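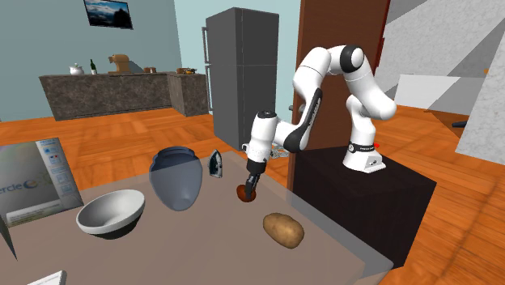
Work on the Trarnham lighting replacement has moved along nicely since our last report, and we're very glad to be able to tell you that the loading yard and the main walkway are now fully switched over to the new fixtures. The indoor areas were always going to be the fussier part of the grant, especially any spot where people need to see small things clearly on a tabletop, whether that's a screw, a label or something reddish-brown and round like an onion under a white robot arm. For those rooms we've asked Ondora to quote for a softer, more even panel light, and their first samples arrived in July.

Outdoors, we have put up 33 pole and wall fixtures, all of them from the Mackay range you approved in the spring. The crew found the brackets a little stiff to adjust (two people and a good deal of patience!), but once the angle was set they held it well through a very windy week. Six of the old poles had more rust at the base than the survey had led us to expect, so we had those repaired before anything heavy went on top. The cost came out of the contingency line, and there is still money left in it.

The motion sensors have needed more fiddling than the lights themselves. Along the Skorkholm side they kept coming on for passing trucks, which did not please the neighbors, and we ended up turning the range down and adding shields to three of the heads. We have had no complaints from that street in the past six weeks, and the people walking out to their cars after the late shift tell us they feel much more comfortable.

Still to do: the bike shelter, the rear stairs, and the timer settings for winter, which we'd like to try out on a few dark evenings before we fix them for good. The Ondora quote should reach you along with our next claim form. If you would like to come and see the yard lit up, any time after 8 p.m. would be fine, and we would be delighted to walk you around.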